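Home | Science | Animals | How Things Work | Ask Us

Can a robot tidy your room yet?

Last updated: 2nd October

Imagine you come home from school and your room is already clean. Your socks are in the drawer, the trash is gone, and you did nothing. Many people wish for such a helper. Can a machine do it today? The short answer is: a little bit, and slowly.
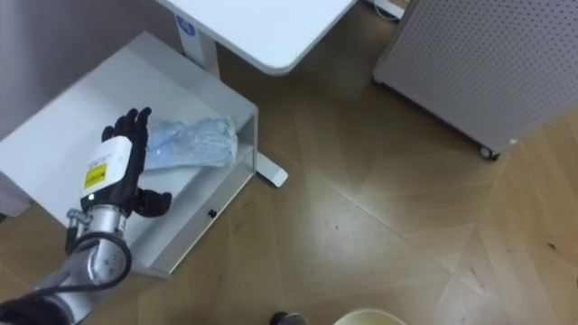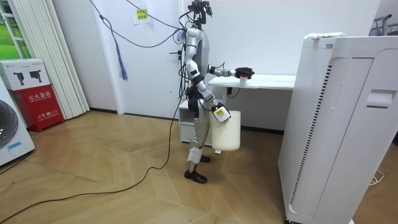
Rokeya Seneviratne wrote to us after the first version of this page came out in August: my dishwasher is a machine, and it does a chore every night, so why do you say machines can't do chores yet? It is a good point, and we have changed the page because of it. A dishwasher washes very well. But it can't walk to the table, pick up your plate and put it inside. You must do this part. The robots we talk about here are the ones which try to do your part.

Why is picking up so hard?

Think about a plastic bag. When you touch it, it changes its shape. It folds, it slides, it makes a noise. Your fingers feel all this and they know how strongly to hold. You learned it when you were a baby, by dropping a great many things.

A robot hand can have five fingers too, but having fingers is only the beginning. The robot must find the bag with its cameras, decide where the bag ends and the shelf begins, and then close the fingers at the right place. A hard thing like a cup keeps its shape, so it is easier to plan for. A cup has another problem — if you squeeze too much it may break, and if you squeeze too little it falls.

Two hands, two jobs

When you clear a desk, perhaps you hold a bucket in one hand and collect things with the other. You don't think about it. A robot with two arms has to think about both arms together, and also about its legs, so that it will not fall over when it reaches forward. This is a lot of work for a computer.

How does a robot learn?

One way is by practice. Engineers let the robot try the same job again and again, maybe 3,000 times, in many small variations. The cup stands in a new place, or the lamp is off. If it practices only in one room, it can be very confused in your kitchen.

So who is better?

For now, you are. You can tidy a room you have never seen before, even if you don't like to do it. Robots are good at jobs where everything stays in its place, for example moving the same box along the same path in a factory. Homes are different every day.

Try it at home

Put on thick winter gloves. Now pick up a sock, a spoon and an empty plastic bag, and drop them in a bucket. Which one was the most difficult? Try again with one eye closed — but ask an adult first, and stay away from stairs.

Text: Asanka Gamage

We use cookies to remember your settings. Accept | Read more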